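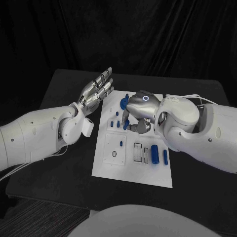 How I Keep a Sourdough Starter Going on Very Little Flour

Print this page | E-mail this page

I used to feed my starter like it was a pet pig. Two big scoops every morning, and then half of it went down the drain! When we moved to Drondbridge our kitchen got a lot smaller, so I had to come up with a leaner way. I've stuck with it ever since.

You need a small jar with a loose lid, a spoon, a scale and plain bread flour. Put the empty jar on the scale before you start and write the weight on the lid (mine says 452).

Scrape out the old starter until only a thin smear is left on the glass. Add 40 grams of flour and 40 grams of water, stir hard, and wipe down the sides so you can see how far it climbs. Then leave it on the counter until it's puffy and smells a bit like yogurt. 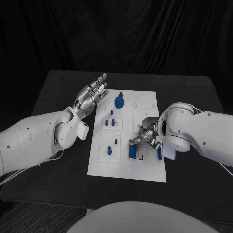
Posted February 2, 2023, by the Clurach Kitchen blog

Once it's puffy, it goes in the fridge. I feed mine once a week and it has never sulked for long - if it looks flat, I give it 2 feedings in a row at room temperature before I bake.

The night before baking, build it up in a bigger bowl. My usual loaf takes 700 grams of flour, and I save one spoonful of starter for the jar BEFORE I mix the dough. (I forgot once. It was a sad week.)
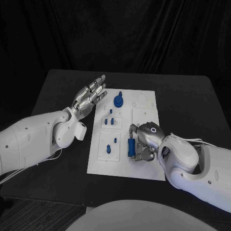
What if there's gray liquid on top?

It just means the starter is hungry. Pour the liquid off or stir it in, then feed as usual. Pink or orange streaks are different - throw the whole thing out and start over.

Comments

floursack: Tried this with rye and it took off like crazy, thanks!

Mags_in_Lins: Does tap water work? Mine smells of chlorine.

breadhead: @Mags_in_Lins I leave a pitcher out overnight, works fine for me.

Related
Crackers from leftover starter
My Florness oat loaf
Drying starter for a trip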